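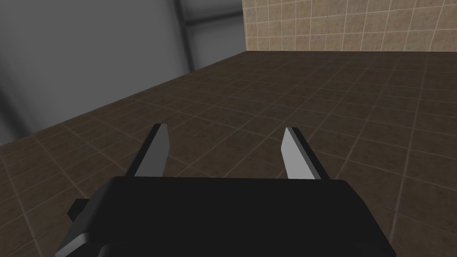

Checking the wrist camera view on a simulated Lomo cell

Last revised September 25, 2022

Do this check after any change to the gripper model or the camera mount. You need the Drostent viewer and the stock room file.

1. Load the room with the prop set switched off. Open the gripper fully.

2. Look at the wrist view. Both fingers must show, with clear floor in the gap. The black housing should run along the bottom edge. A slight tilt is normal for this mount.

3. If one finger is missing, open the mount file and reset the camera offset to 51 mm. Save, then reload the room. The viewer does not pick up mount changes while it is running.

4. Switch on the Imuvwood prop set and let the physics run for 700 steps before moving the arm.

5. Bring the gripper up to the props and check the view again. The fingers should stay in the same part of the picture as in step 2. If they have shifted, the camera is tied to the arm and not to the gripper base. Change the parent link and go back to step 1.
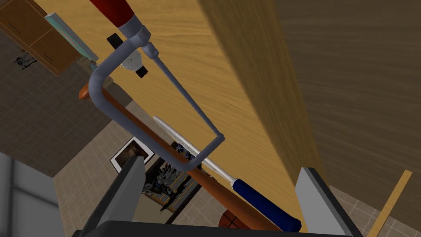
Wrist view with props loaded: hacksaw, board, bat and screwdriver beyond the gripper base.

6. Save the settings under a new name. Files made before version 7 store the offset in metres and must be converted first.

The Aidoo mount uses a different parent link and has its own page.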